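3. Rehearsal and recording practice in the Tilovum ensemble

3.1 Setting and participants

Tilovum is an improvising group of nine players who have met in the same basement room in Drulov since the end of their first tour. The lineup has two reeds, trumpet, trombone, cello, two double basses, electric guitar and drums. Most of the players also work in other groups, and three of them teach. The group has no leader in the usual sense. Set lists are agreed on the afternoon of a concert, and the order of solos is left open.

I attended 28 rehearsals and sat in the control booth for the sessions that became the album Cekham. Chak-lun Tsang, the cellist, keeps a notebook of what the group tries at each meeting. He let me copy it. The notebook is the main source for what follows, together with my own notes and the session recordings. Where the notebook and the recordings disagree about the order of events, I have followed the recordings.

3.2 Starting a piece

Most writing on free improvisation treats the opening of a piece as a matter of listening: someone plays, and the rest respond. The Tilovum players talk about openings in another way. They speak of "leaving the door," by which they mean that the first player should stop early enough for a second player to come in alone. In the notebook an opening is marked as good when the first sound and the second sound can be heard apart from each other. It is marked as crowded when three or more players enter within the same breath.

Crowded openings were common in the early rehearsals and became rare by February. The players did not agree on why. The drummer thought the change came from moving the basses to opposite sides of the room, so that neither could follow the other's bow by eye. The trumpeter thought people had simply grown tired of hearing themselves on playback. Tsang wrote only that the room was quieter. My notes from those weeks support the drummer to some degree, as the first meeting with the new seating had no crowded openings at all, but the old seating was never tried again and no fair comparison can be made.

3.3 Cues

The group uses very few cues. The ones that I could identify with confidence were a raised trombone slide, which asks for long tones, and a nod from either bassist, which asks for an ending. Both could be ignored. In one long piece on the Cekham recordings, listed in the notebook as "Shih," the bassist nods and the guitarist carries on with a repeated two-note figure. The reeds drop out, come back in under the guitar, and the piece runs on into a slow section that became the longest track on the album.

When I asked about this passage, the bassist said he had been wrong to nod. The guitarist said she had not seen him. Both answers matter for the argument of this paper. In a composed piece, a missed cue is a mistake, and someone is at fault. In this group the missed cue was kept, mixed, pressed and sold, and neither player thought it needed repair. The word "mistake" appears in the notebook, but it is used only for equipment trouble, such as a broken string or a microphone left off.

3.4 Editing

Editing was where the players argued most. The sessions produced far more material than one record could hold, and the group had agreed beforehand that tracks could be shortened only at the beginning or the end. No internal cuts were allowed. This rule was broken once, in the second duo for clarinet and cello, where a truck outside was audible over a very soft passage. Two players opposed the cut. One of them asked for his name to be left off the production credits, and it was.

The album was issued in an edition of 200 LPs, with a download code in each sleeve. A later radio broadcast of two tracks used the uncut duo, truck included. Several listeners who wrote to the group afterward said they preferred that version, and Tsang has since said that he does too. The final entry in the notebook, dated 14 May 2023, lists the titles in their album order with a line drawn through the duo.

3.5 Limits of the material

Two limits should be noted. The notebook was kept by one player, and he tends to write more about strings than about horns. The trombonist read a draft of this section and said that the account of the opening exercises left out most of what the brass had been doing. I have not been able to correct this from the recordings, since the early rehearsals were taped on a single microphone placed near the cello.

The second limit is that I was in the room. The players said they stopped noticing me, but the pieces from the first three meetings I attended are shorter than those logged just before I came. They return to their earlier length by the fifth.

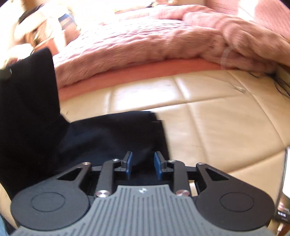
Figure 1. Hand-held gripper over black fabric on a beige padded surface.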